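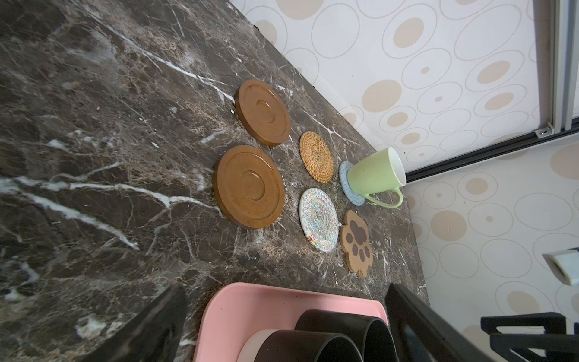 Fig. 1. Wrist view: gripper fingers, tray with two black containers, coasters on the counter.

Unit 8. Reviewing a packaged two-arm cell

Reading for this unit: the Zernow bench kit data sheet and the Wistotus service terms. Bring both to lab on 2024-03-18.

8.1 What is on offer
The kit is sold as a complete cell: arms, grippers, wrist cameras, enclosure frame and control software. The Wistotus plan adds remote support and 25 hours of operator training. Quoted payload is 3000 g per arm. Treat this as a static figure – the sheet gives no value at full reach.

8.2 Test task
Mugs and coasters, with a tray. Coasters differ in material and outline, so one grasp or placement rule will not cover the set. Note the clear glass coaster in Fig. 2: the marble shows through it, a hard case for segmentation. Handle direction must be logged for each mug.
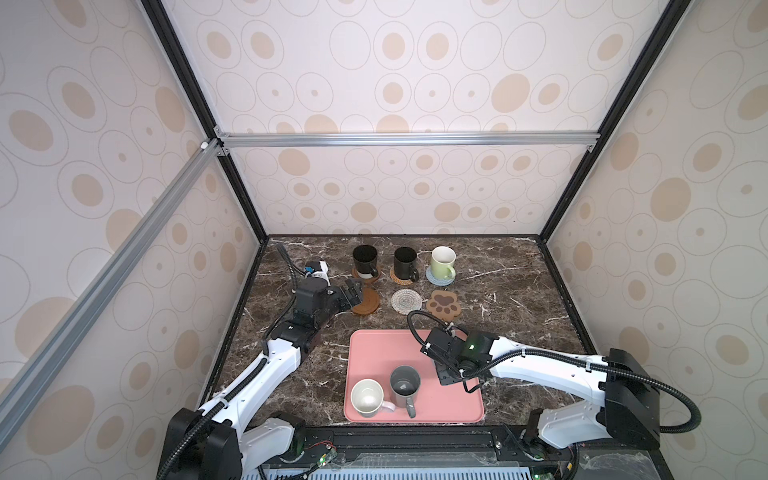 Fig. 2. Workspace view. Left gripper over a wooden coaster, right gripper beside the gray mug.

8.3 Scoring
Run 3 trials per layout. A placement counts if the mug is upright with its whole base on the coaster. Score tray contact separately. Do not average the two arms.

8.4 Open points
Calibration interval is not stated. Spare finger pads ship from Llanos only; lead time to be confirmed in April. Compare with the Tistside quote, which leaves out training.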